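Sunday, gym notebook

Okay, the rowers! Begum and I got through all 9 before lunch (I'm counting the one with the squeaky seat as done, Nahom Zeleke can argue with me later). Chains oiled, and the monitor on number 4 now keeps its settings. It read 564 meters on my test pull, so the sensor is picking up again.
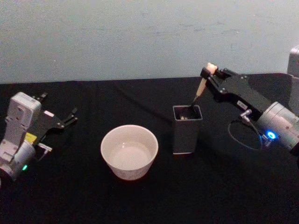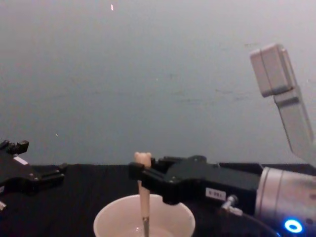

Cups on the black tabletop, one dark and square, one white.

Still to do: the Estitz bench wobbles on the left foot, and I want to try the thicker pad before we order anything. The Plamadine bands came in and they're way stretchier than the old ones, love them! Need to redo the warm-up sheet for the 4 pm group though, that one assumes the stiff bands. Also somebody please write down what damper setting you leave the rowers on. Chalk bin is low again.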